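How to Coil and Put Away a Thin Cable

A thin cable lasts longer if it goes away without kinks. The job takes two minutes and needs a clear stretch of tabletop and one hook-and-loop tie.

Unplug both ends first. Pull on the plug body, never on the cord. Move cups and bowls to the back of the table so the cable has room to lie flat.

Take one plug in your hand with the end pointing up and let the rest of the cable drop onto the table. Leave it slack for a moment. A cable that has been wound too tight will curl back on itself, and you will see where the twists are. 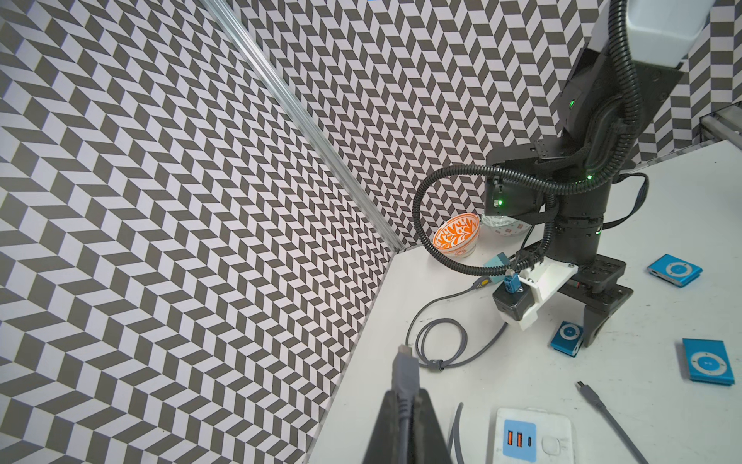

Plug end up, with the gray cable in a loose coil on the tabletop.

Work the twists out toward the free end, running the cord between finger and thumb. Then make loops the width of your palm -- no smaller. Give the cord a slight roll between your fingers as you lay each loop, so it stays flat. Stop when 9 inches are left.

Wrap the tie around the loops once and press it closed. It should be snug, but the loops should still slide a little. Don't wind the leftover cord around the bundle. Tuck the plug under the tie and store the coil flat in a drawer or hang it on a wide peg.

Posted by Shoaib Kazmi, 13/06/2018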